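Main page Contents Recent changes Random article Student clubs Help

Mestunach

Mestunach is a student robotics competition for secondary school clubs, held every October at Flemcombe. Teams write the control program for a two-finger gripper and run it first in simulation, then on a real arm. It is best known for the tabletop event, usually just called "the table". Entry is by club, not by school, so a school can send 2 teams if it has two clubs.

Name and origin

Started by Drahomíra Holub, then teaching evening programming at Flemcombe. Original format was a single Saturday, one task, no simulator. The name comes from the folder the first shared code was kept in. Spelled Mestunac on some early posters, this was a misprint and not an older name.

Holub ran the first events alone. Vratislav Kubíček joined later as task setter and wrote most of the present rules, including the one on rendered scenes (see below).

Format

Two rounds. Simulation round is done from the club's own room over several weeks. Table round is in person.

In the simulation round each team gets a set of rendered tabletops. Surfaces change, objects change, lighting changes. Code does not know in advance which it will get. Objects can be smooth and tapered or crumpled with no clear edges, and the second kind is where most points go missing. Busy surfaces are also a known problem, veined stone in particular, as edge detection tends to pick up the veins as object outlines.

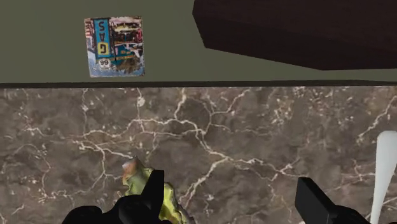 Simulation round, gripper over a marble surface with a crumpled yellow-green object at left.

Flat printed pictures may also lie in the scene away from the work surface. These are not targets. A program that tries to grasp a print loses the attempt. Prints can be any way up, and lettering on them carries no meaning for the task.

Teams submit one program for all tabletops. Hand tuning per scene was allowed at first and dropped after complaints, mainly from the Brenham club, who had not done it and lost to a team that had.

Scoring

A grasp counts when the object is lifted clear and held. Dropped objects score nothing. Touching a second object on the way costs points but does not end the attempt. Maximum in the simulation round is 2,000 points. Simulation and table scores are kept seperate until the final ranking, then added.

Ties are settled by the table score. If still tied, shorter run time wins.

Jelínek rule

Named after the Jelínek club, whose entry closed the gripper on bare surface over and over and picked up an object by luck. Under the rule a program must report which object it is going for before the fingers close. Wrong report, no points, even if the lift is good. Kubíček has called it the only rule he would keep if the rest were thrown out.

Student work

Clubs usually split into a vision group and a motion group. Smaller clubs don't have the people for it and do everything together. Code is handed in with a short written log of what was tried and what failed, the log is read by the judges but not scored. Past logs are kept at Flemcombe and can be borrowed by new clubs on request.

Members who have left school may stay on as mentors but may not not write code for the entry.

See also

Tabletop manipulation
Brenham club
Jelínek club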